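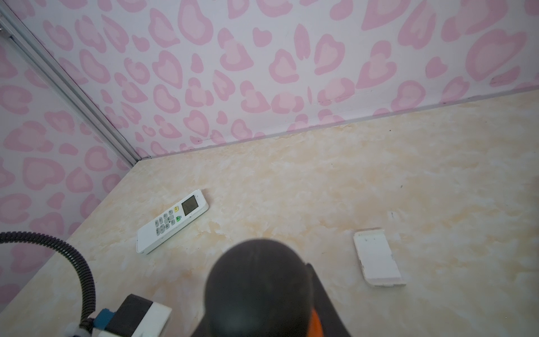

Ticket 400 – Remote control screen is blank, air conditioner does not answer

Product: Favville wall air conditioner, with white remote control
Category: Remote control / display
Status: Closed

First message, Sunday, 7:40 in the morning

Hello,

I have a problem with the remote control of my air conditioner. The screen on the remote shows nothing, no numbers and no symbols. It has a yellow button and a green button under the screen. I lost the paper manual when I moved to this apartment, so I don't know the exact model number of the remote.

The air conditioner itself has power. The small light on the indoor unit is on. When I press the buttons on the remote, there is no beep and nothing moves.

What I have done until now:

1. I took out both batteries and put them back. No change.
2. I put in two new batteries from a pack I bought at the Brukel store. No change.
3. I turned off the air conditioner at the wall switch for ten minutes, then turned it on again. The light came back, but the remote is the same.

The remote did not fall on the floor and it did not get water on it, as far as I know. Please tell me what I should check next. It is August and the bedroom is very warm at night.

Thank you.

Reply from Favville support

Thank you for the clear list. Please try the following, in this order:

1. Take out the batteries and leave them out. Press every button on the remote one time, then wait five minutes.
2. Look at the metal springs in the battery space. If you see white or green powder, clean it with a dry cotton swab.
3. Check that the flat end of each battery touches the spring.
4. Put the batteries in and look at the screen before you press anything.

Also, please test the new batteries in another device. A battery from a new pack can be empty too.

If the remote still does nothing, you can start the unit by hand. Open the front panel of the indoor unit and press the small button on the right side for one second. It will run in automatic mode.

Second message, same day, 11:15

I did all the steps. Here are my results.

Step 1: done, I waited a little longer than five minutes. The screen was still blank after.
Step 2: there was a little white powder on one spring, the one on the left. I did not notice it the first time because the spring is deep inside. I cleaned it with a cotton swab.
Step 3: the batteries were in the right direction.
Step 4: the screen showed all the symbols for one second, and then it was blank again.

The new batteries work well in my kitchen clock. The button behind the front panel also works, so now the room is set to 26 degrees and I can sleep tonight – thank you for this. But I cannot change the fan speed or set the timer.

Reply from Favville support

The short flash of symbols tells us the screen itself is good. Most likely the cleaned spring is still making a poor contact. Please pull the left spring gently forward by two or three millimeters, with a wooden toothpick and not with metal, and rub the end of it with a clean pencil eraser. Remove the eraser dust before you put the batteries back.

Third message, 4:30 in the afternoon

It works now. The screen stays on and the unit gives a beep with every button I tried. I set the fan to low and the timer to six hours. I will keep the remote on the bedside shelf and check the springs when I change the batteries again.

You can close the ticket.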